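Unit 2: Open shelves and the things that live on them

Hi again everybody! Last time we did drawers and I got carried away, so I owe you the second half of the storage talk. These are my notes, tidied up a little after Jayson Belmonte pointed out that I'd skipped a whole page.

Open cubbies are my favorite kind of storage for a shared room, and also the kind I grumble about most. Everything shows. A drawer forgives you, a cubby won't (ask anyone who has lived with my shelf at Nutstead). So before you put one thing on the shelf, decide what each compartment is for and stick with it through at least October.

Mugs. Give them a cubby of their own if you can, well away from paper. Turn the handles the same way, whichever way most people reach from. Glass mugs get picked up by the handle or low on the body, never with fingers inside the rim, please!

Pens and brushes. Stand them up so you can see the tips. Lying flat they roll to the back and you buy more, and that's how I ended up with 231 pens one year – yes, we tallied them, Mark Anthony Baluyot still brings it up.

Low units by a doorway. Lovely to reach, easy to bump. Keep breakables off the top edge on the side where people walk past.

For next time: choose one shelf at home or at work, empty it, and put back only what you'd use in a normal week. Write me half a page on what stayed out and where it went. Sketches are welcome, even bad ones (mine are terrible). Bring it to room 212. 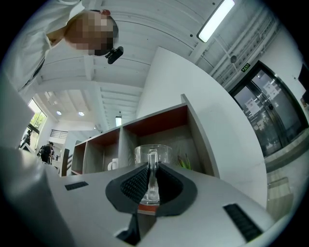

Fig. 1. Clear glass mug, with a small white mug in one of the low cubbies behind.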